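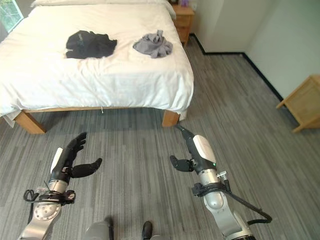
Home Projects Classes Archive Contact

Living With the Ositell Two-Arm Kit: A Student Project Report

By Dwynwen Lloyd, Josumbridge College
November 7, 2018

1,424 shares 17 comments

When our class was asked to pick a product and review it as if we were going to spend our own money on it, most people went for headphones or a coffee maker. I picked a two-armed robot kit that costs more than my car, and I am very grateful to my advisor, Helge Solheim, for reading the proposal all the way to the end before he answered. The kit is sold by Ositell and rented out by a small shop called Randgate, and it was the rental I could afford to look at.

My question was a plain one. If a person who is not an engineer rents the kit and wants help with laundry, how far will they get? I chose picking up clothes from a bed as the main job, partly because it sounded useful and partly because I have a long personal history of leaving clothes on beds.

Setting it up

Randgate delivers the kit and bolts the arms to the base for you, so the hard lifting is done before you sign anything. After that you are on your own with a setup guide. I found the guide friendly and a bit scattered. The chapter on the arms is lovely, with big drawings and short steps, and then the chapter on the hands sends you back and forth between pages until you lose your place and your pen. I would tell anyone renting it to read the hands chapter twice before touching a thing, and to have a sandwich in between.

The cables deserve their own paragraph. They run outside the arms and get strapped on at the wrist, and the guide leaves it to you to decide how much slack to give them. Too little and the wrist complains when it turns. Too much and you have a loop waiting to catch on a bed corner. I went back to the straps more often than to any other part of the kit, and I still wish Ositell would sell a proper sleeve for them.

The job itself

We started with a T-shirt laid flat, and I will admit I cheered when it came up off the duvet. Flat turned out to be the harder way, though. A heap gives the fingers something to close on, and a flat shirt on soft bedding mostly slides. Once I began dropping the clothes in crumpled piles, the way they land in real life, the kit did much better, and so did my mood.

Color mattered more than I had guessed it would. The black clothes were easy for the software to find against white bedding. Pale gray ones gave it more trouble, especially when the duvet was rumpled too and the folds in one looked a lot like the folds in the other. Ositell's help page suggests a plain dark bedspread, and I'm sure that's good advice, but I only own the white one and I suspect plenty of customers are in the same boat.

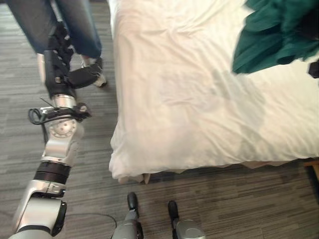
Josumbridge Student Projects – Vol. 4, No. 2

Sharing the room with it took some getting used to. The arms reach farther out to the side than you picture when you read the measurements, and a bedroom doesn't leave much carpet between the bed and everything else. The rule we settled on was that whoever was near the bed called out before stepping closer, and whoever had the stop button kept a thumb on it and did not answer text messages. Helge wrote that rule on an index card for us and I have kept the card.

The hands are the best thing in the kit. They have real fingers and a thumb, and they were gentle with everything I gave them, including a sweater my grandmother made. The arms are strong and smooth. The software is where I felt the price tag pinch. It froze on me on two separate afternoons, and both times I had to start the whole session over from the beginning, calibration and all.

What the rental is like

The Randgate people were kind on the phone and never once made me feel silly, even when my problem was a plug. The rental runs up to four days, and that is my biggest complaint about the service. You spend the first day learning, and by the time you are enjoying yourself you are already hunting for the packing foam. Their other branch, in Villanueva, offers a longer rental with a training morning included, and I would have gladly paid a bit extra for the same thing here.

Would I recommend it?

For a school lab or a club with a patient group of people, yes, warmly. For one person who wants the laundry picked up, I would hold off until the software settles down. I would love to try the kit again in January with towels and pillowcases, and Helge has said he will sign the form if I write a shorter report next time.

My thanks to the Randgate delivery crew, who got everything up the stairs, and to my roommate for giving up half the bedroom.

Share Print Next project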